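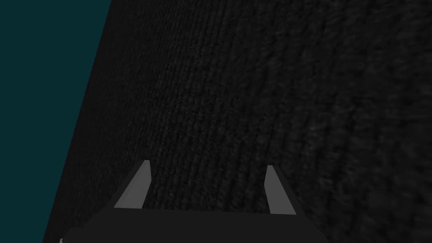 so are they cutting hours or not, my cousin is at the Merrick site and heard yes. That was the first reply I got last night, before I'd even finished typing, so ok, thread.

Short answer - no hours cut at Wusby so far. Longer answer is messier.

We've been running the arm in the sim for the whole of March. Indton builds the sim, Vedilent does the training on our end. Real arm goes on the bench when the sim numbers hold up.

Number they want is 96 grasps out of a hundred. We are at 80. Was 60 when I got pulled off packing to help with this.

My job now: watch runs, tag the bad ones, write down why. Gripper too close to a surface, gripper pointed at nothing, dropped it, never picked it up. Sounds easy. By lunch my eyes are toast.

What changed for me - wrists feel great. Havent worn the brace in weeks. But I sit alone with headphones on and I miss the line. We used to talk all shift.
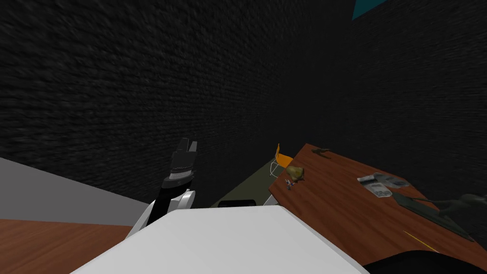 REPLIES I KEEP GETTING

"Why does it practice on pears." Because the sim has all kinds of stuff in it. Fruit, little toy things, flat packets. Packets are the ones I care about, that's the closest to what we ship.

"Did you get a raise." Small one. Had to ask for it twice. If they move you onto robot work get the new title in writing first, I didnt and it took forever to fix.

"Who fixes it when it's wrong." Depends. Tagging is us. Anything in the code is Vedilent and they answer when they answer.

"What about the older folks on packing." Mixed. Some want nothing to do with a screen. Two of them are better taggers then me, they know right away how a person would of grabbed the thing.

There are 37 of us on the floor and five have done the tagging training. That's the part that bugs me. Next sign up sheet was posted in the break room and gone in a day.

Shift lead says everybody gets a turn. Want to see dates.

Meeting on the real arm is next week, will add to this after. Going back on, break's over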